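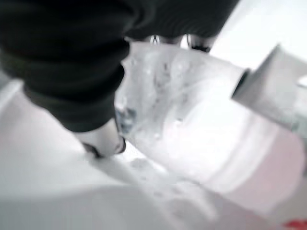

March 17, 2024

Okay, starter notes, before I forget everything again. The rye starter (the Górecki flour one) finally doubled in 4 hours, which is the first time it has done that since we moved the jars off the windowsill! I fed it at breakfast, equal weights flour and water, and it smelled like green apples by lunch. The wheat jar is still sulking. Danuta thinks it's the tap water and wants me to try letting it stand overnight, so I filled a pitcher and we'll see.

Mixed one batch of dough with 380 grams of water. Too much. I knew it was too much while I was pouring, but the flour looked thirsty and I got carried away (Marianna, if you're reading this, yes, I know, you told me). It never really came together. Folded it every half hour and it just kept sliding back out flat like pancake batter. The room was at 23 Celsius the whole afternoon, so I can't blame the temperature.

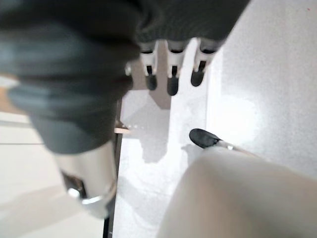
Photo: Weronika Marciniak

Baked it anyway. Came out wide and low, nice dark crust, a gummy stripe along the bottom. The flavor was great though, really sour, and with butter I'd have eaten the whole thing standing up. Barbara had 2 slices and asked for the recipe, so I wrote down the wetter version and crossed out the water with a big question mark.

Things to try next:
- less water, and hold a splash back until after the salt goes in
- the long rest in the fridge, which I skipped because I was impatient
- caraway in half of it? Jadwiga says her grandmother always toasted the seeds first

Oh, and the scale. It drifts if you leave the bowl on it for more than a few minutes, so zero it again before the salt. I think that's what went wrong with the batch before this one, the one that tasted like pretzels. New batteries didn't help.

The rye jar is back on the middle shelf with a rubber band at the starting line. Please don't move the band! If the lid is puffed up in the morning, just crack it open and feed it, same weights as always. The bag of flour is almost empty and I still have to order more.

Kevska baking notebook | Questions: ask Jadwiga Sowa | Back to top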